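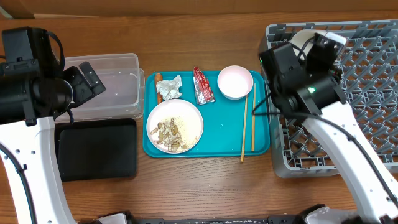

Tray return at the Panmont canteen, Stesness

Since December two robot arms work at the tray return of our staff canteen. The canteen serves 700 lunches on a full day, and before, five colleagues shared the clearing in turns. It was the job that everybody wanted to finish quickly.

The five are all still with us. Three of them moved to the serving counter, and two stay beside the arms to bring the trays and to take away the full racks. They say their backs are better. They also say it is more quiet than they like, and one misses the talk with the guests.

Leftovers, foil and a snack wrapper on the teal tray, with the bowl and the chopsticks. Guests now leave everything on the tray and do not sort by themselves.

Bowls standing in the grey rack, beside the tray with its crumbs.

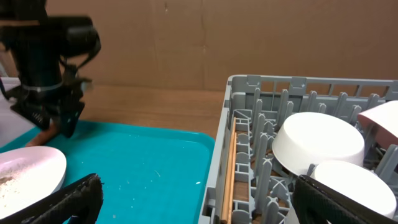 The rack goes to the washing room when it is full, and this part is still done by hand. Our colleagues in Trativberg asked if they can have the same station. We have answered that they should first speak with their own kitchen team, as we did too late. The new shift plan hangs next to the Olatunji room. Questions please to extension 547.

Page updated 5 Mar 2020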